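Tiletwood Housing Association > Publications > Opinion
Reading time: 2 minutes

The case for the shared table
By Natalia Zamudio

The Association has in recent years provided its residents with larger private kitchens and smaller common rooms. It is the view of this author that the balance should now be reconsidered. A common room with one large table serves a building better than an additional metre of worktop in every flat.

The building at Zodbridge offers a useful comparison. It has 57 flats and a single common room, which was reduced in size when the bicycle store was extended. The table that stood there seated twelve and was replaced by two small ones. Residents who had met over supper each month now book the room in turn, and households that once knew each other by name pass on the stairs.

Mr Reto Camenzind has argued in these pages that common rooms stand unused for much of the day and that rent should not be spent on heating them. The point is a fair one. The same may be said of a stairwell or a garden, however, and the Association does not propose to remove either. A shared room should be judged by what it makes possible - a meal, a tenants' meeting, an afternoon of homework - and by whether older residents can reach it without difficulty.

Size matters more than finish. A table should be broad enough for people to work at it from more than one side, and plain enough that a scratch is of no concern. Ms Burgi Berchtold's proposal for five such tables across the estate, to be paid for from the furnishing budget, deserves support. The Association should adopt it in February and keep the rooms open until late evening.

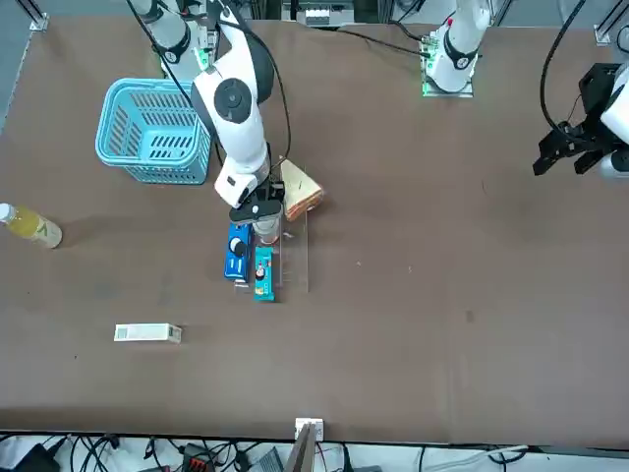
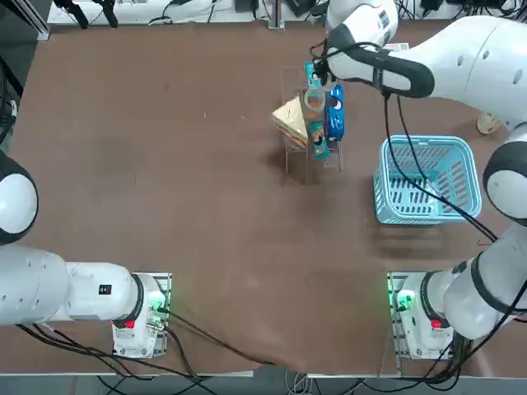
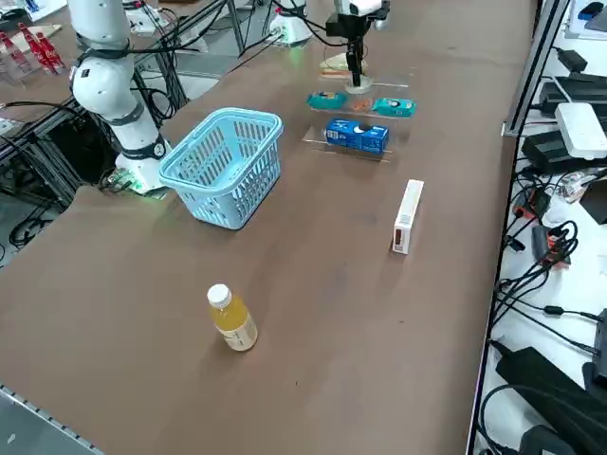
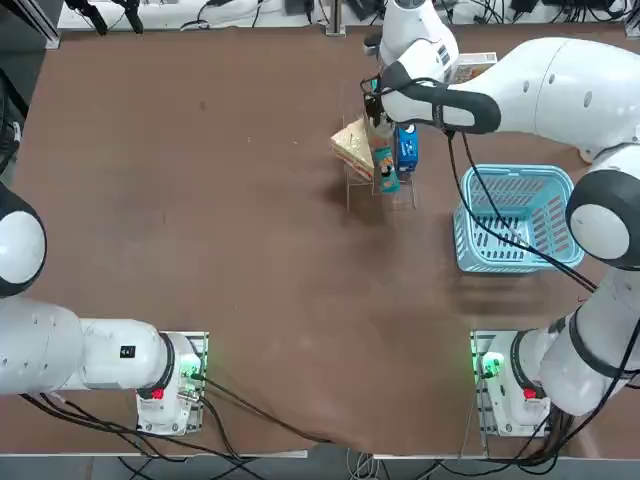
Brown tabletops, each with room for work and for objects in use.

Contact the Publications Office | © Tiletwood Housing Association | Back to top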